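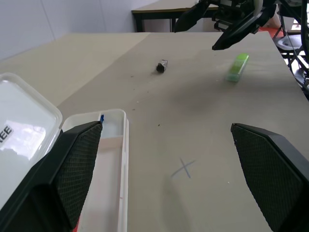 Preparing Household Records for Deposit

Penry Community Archive: Guidance for Depositors

Introduction

The Penry Community Archive accepts papers, photographs and small bound volumes from residents, families and local associations. Material often arrives in the condition in which it was stored, and a considerable part of the processing period is then spent on tasks that the depositor is better placed to carry out. Depositors who follow the procedure set out on this page can expect their material to be catalogued sooner and described more accurately.

The procedure applies to deposits of up to seven standard archive boxes. Larger collections should be discussed with the Collections Office before any sorting begins. Audio, film and digital media are covered by separate guidance.

Before you begin

Depositors are asked not to discard anything at this stage. Receipts, envelopes and loose notes frequently supply the date or address that is missing from the principal item. Material that appears to duplicate something already held by the Archive should also be retained until it has been assessed.

The following supplies are required:

Archive boxes, acid-free, foolscap size
Acid-free folders
Soft pencils, grade 2B
Unbuffered tissue for photographs
Unbleached cotton tape, 10 mm
A soft, wide brush
A plastic spatula for lifting staples

Boxes, folders and tape may be collected without charge from the Trerkgate reading room. Depositors who prefer to purchase their own should check that the product is described as both acid-free and lignin-free. Ordinary office folders and manila envelopes are not suitable for permanent storage, although they may be used for sorting.

Work should be carried out on a clean, dry table away from direct sunlight. Food and drink should be kept in another room. Hands should be washed and thoroughly dried before handling paper. Cotton gloves are not recommended for paper, as they reduce sensitivity and increase the risk of tearing. Nitrile gloves should be worn for photographic prints and negatives.

Step 1. Record the existing order

The order in which papers were kept is itself a form of evidence. A bundle of letters tied together by its original owner may indicate a connection that the letters do not state. Before anything is moved, write down where each group of material was found and how it was arranged. A short note is sufficient, for example "Top drawer of bureau, front to back" or "Biscuit tin, loose".

Assign each group a temporary letter and write it on a slip of paper to be kept with the group. Do not write on the items themselves. Where the material has plainly been disturbed in the course of a house move, this should be stated in the note, and no attempt should be made to reconstruct the earlier arrangement.

Step 2. Check for mould and insects

Examine each group before it is brought near the others. Active mould may be furry or powdery in appearance and is often accompanied by a musty odour. Insect activity may be indicated by fine dust, irregular holes or grazed surfaces.

Any item that gives cause for concern should be placed in a sealed polyethylene bag, labelled and set aside. Do not brush mould indoors. Contact the Conservation Office, which will advise whether the item can be accepted and by what means it should be delivered. The presence of mould does not of itself prevent a deposit, but undeclared mould may result in the whole consignment being placed in quarantine.

Step 3. Surface clean

Loose dust may be removed from sound paper with the soft brush. Brush from the centre of the sheet towards the edges, holding the sheet flat with the free hand. Turn the sheet and repeat. Erasers should not be used on any item that carries pencil writing, coloured ink or wash.

Photographs should not be cleaned. Surface marks on prints can be assessed by the conservator after receipt.

Step 4. Remove harmful fastenings

Steel paper clips, pins, rubber bands and bulldog clips should be removed. Clips are best released by holding the paper flat and easing the clip away from each side in turn. Perished rubber bands that have adhered to the paper should be left in place and noted.

Staples should be removed only where they are rusted or where they prevent the pages from being opened. Slide the spatula beneath the folded ends, raise them, then turn the document over and lift the staple from the front. Claw-type staple removers should not be used.

Pages that were fastened together must remain together. Place them within a folded sheet of acid-free paper, or cut a short length of cotton tape and tie it loosely around the group with a flat knot.

Adhesive tape must not be peeled away under any circumstances.

Step 5. Unfold and flatten

Letters may be removed from their envelopes and opened flat if the paper is flexible. Keep each envelope immediately behind its letter. Paper that resists opening, or that cracks along the fold, should be returned to its folded state and marked for the conservator's attention.

Rolled plans and certificates should not be forced flat. They may be delivered rolled, wrapped in acid-free tissue and protected by an outer tube.

Step 6. Folder and label

Place each group in its own folder. A folder should hold no more material than will allow it to close without strain. Large groups may be divided between several folders, provided the original sequence is maintained.

Label the folder in pencil on the upper right-hand corner, giving:

The depositor's surname
The temporary letter assigned in Step 1
The folder number within the group
The covering dates, if known

A completed label might read: Lougher, C, folder 2, 1931 to 1938. Where a date has been inferred, it should be enclosed in square brackets. Undated material should be marked "n.d." Adhesive labels and ballpoint pens should not be used on folders or boxes.

Step 7. Identify people and places in photographs

Identification is the most valuable contribution that a depositor can make, and in many cases it cannot be supplied by anyone else. Names should be written on a separate sheet, keyed to a number pencilled lightly on the back of the print near the lower margin. Place the print face up on the sheet only after writing is complete, so that the pencil does not leave an impression.

Names should be given in full, from left to right and beginning with the back row. Women should be recorded under the name in use at the time, with any later or earlier surname in brackets. Where an identification is uncertain, a question mark should follow the name. Interleave prints with unbuffered tissue.

Prints mounted in albums should remain there, including those in albums with self-adhesive pages.

Step 8. Pack the boxes

Folders should stand upright in the box with the labelled edge uppermost. The box should be full enough to support the folders but loose enough for a single folder to be withdrawn with one hand. Any remaining space may be filled with crumpled acid-free tissue. Bound volumes should be laid flat, with the largest at the bottom.

A packed box should not exceed a weight that one adult can carry comfortably. Each box should be numbered in pencil on the short end.

Step 9. Complete the deposit list

The deposit list is a summary of the contents of each box and is submitted with the signed Deposit Agreement. One line for each folder is normally adequate. Item-level description is welcome but is not required.

The list should state clearly whether any material contains personal information about living persons, including medical, legal or school records. Such material may be closed to readers for a specified period. Depositors are also asked to state whether they hold copyright in unpublished letters, diaries and photographs, or whether the position is unknown.

Lists may be typed or handwritten. Depositors wishing to see a finished example may ask at the reading room for the Ikham deposit, which was prepared to this standard and comprises 845 items.

Delivery

Deposits are received by appointment on Thursday at the Trerkgate reading room. The loading bay is at the rear of the building and may be used for short periods while boxes are brought inside. Material should not be left at the front desk or sent by ordinary post.

On arrival, the boxes will be checked against the deposit list and a receipt issued. The receipt is not a valuation and should not be relied upon for insurance or taxation purposes.

Enquiries

Questions concerning sorting, listing and access conditions should be directed to Catrin Lougher, Collections Officer. Questions concerning mould, insects, adhesive tape or damaged items should be directed to Ieuan Ruddock, Conservator. Large-print copies of this guidance are available from the reading room on request.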